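Robot Grippers, Week 5 handout: comparing fingers in the simulator
April 2018

Hi everyone! A few of you asked for last week's talk in writing, so I've typed up my notes (and fixed the bit I got wrong about finger spacing — thanks, Nomvula).

We're comparing two finger sets this term, the Belhaj and the Prullham. Same arm, same controller, same starting pose. I ran each one 20 times in the simulator over the weekend and the logs are in the shared folder. Please read them before lab. I mean it this time!

The thing I care about most is the approach. Everybody wants to talk about grip force, but long before that you have to get the fingers lined up with them open, and the wrist view is all the controller gets to work with.

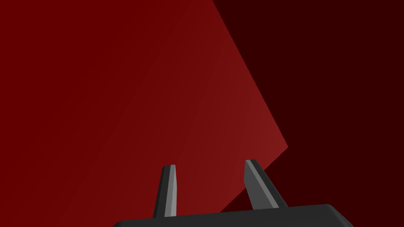
So, first job in lab: stop the run before contact and write down what you'd tell the arm to do next. Left, right, forward, tilt? Work in pairs and don't peek at the logged command. Dalia Metwally's group tried this in November and argued over one single step until the bell, which I loved.

Second job is edges. A big plain surface gives the controller very little to hold on to, so you want to find where one plane stops and another starts.
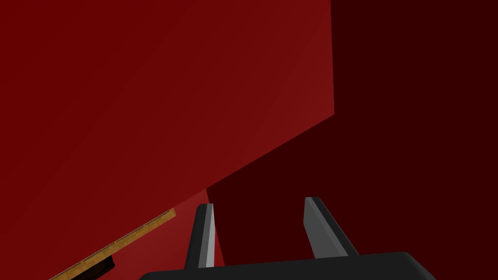

Lighting matters a lot more in the simulator than I expected when I started. The renderer gives you flat color with hardly any shading, and a depth guess made from that can be way off. Look for the sharp line where the bright red meets the dark maroon, and then look down in the left corner too, at that thin wooden strip coming in at a slant. Would your edge finder pick the strip or the color change? Try both finger sets and tell me.

Write-ups are one page, please. Put the run number at the top (mine go up to 48, so start yours after that) and say which finger set you used. Teodoro Arroyo has the login for the second machine if the first is busy, and my door's open most afternoons.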